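**Hand-held gripper kit – evaluation meeting**
Minutes, April 30, 2020

Present: Anwara Mollah (chair), Rajitha Chowdhury, Dilani Ekanayake, Zulkifli Yusof (minutes)
Apologies: Anjana Roy

**1. Previous minutes**

Accepted with one correction. Item 4 of the February minutes gave the loan period for the Vonus kit as 47 days. The agreement says 60.

**2. Vonus kit: progress**

RC reported that 527 recordings have been made with the kit under review. Of these, 47 were rejected at import, nearly all for dropped tracking during fast wrist turns. The supplier, Trornby, has been sent the log files and has acknowledged receipt.

The fabric task set is the current priority. Operators pick single items out of a mixed heap of cloth, move them clear and release them. The heap is rebuilt between recordings and no two layouts are meant to match. DE asked whether small hard objects should stay in the heap. Agreed that they should, as the Jorneck laundry line will meet them in practice.

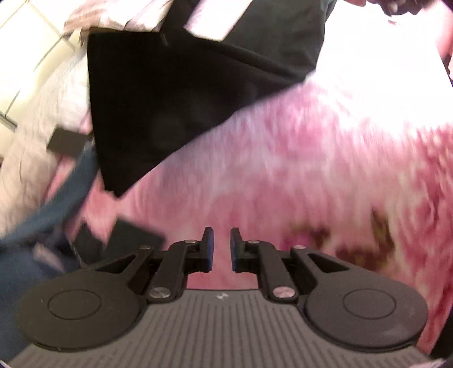

RC considers the finger travel adequate for thin cloth and marginal for thick folded items. Two operators noted that the grip tires the hand after the third or fourth recording in a row. Breaks are now written into the session sheet.

AM asked for the rejected recordings to be sorted by cause before the next call with Trornby. RC to do this.

**3. Image quality**

DE reviewed a sample of recordings for blur. Fast sweeps across the heap give streaked frames in which the weave and edges of the cloth can't be used. Bright areas also clip when the exposure is left on automatic.

Trornby's position is that fixed exposure and a slower approach will correct most of this. DE has tested fixed exposure only. Clipping was reduced, but darker items lost detail. The slower approach has not been tested.

ZY pointed out that slowing the operators would change the data as well as the picture, and that Jorneck asked for normal working speed. Left open. DE to record a short comparison set at both speeds with the same operator and the same exposure setting.

**4. Parts and service**

Finger pads are sold in pairs. The service plan covers the linkage and the tracking unit, and excludes pads and cables. AM does not accept the exclusion of cables, as one failed in the first week of use. ZY to raise this in writing.

Turnaround on repairs is quoted as 3 working days from receipt. No replacement unit is supplied during that time under the basic plan. The extended plan includes one, at a price Trornby has yet to confirm.

**5. Alternative supplier**

Krawczyk has offered a comparable kit on a shorter loan. RC has read the data sheet: the unit is lighter, with a narrower opening and a different file format, so the import script would need changes. Decision deferred until AR is present, as the script is hers.

**6. Actions**

- RC: sort rejected recordings by cause and circulate the table
- DE: comparison set, two speeds, fixed exposure
- ZY: write to Trornby on cable cover and the extended plan price
- AR: estimate the work needed to import Krawczyk files
- AM: ask Jorneck to confirm the working speed in writing

**7. Any other business**

DE asked for more storage on the import machine. Approved by AM, to be charged to the evaluation budget.

Next meeting to be set once the comparison set is ready.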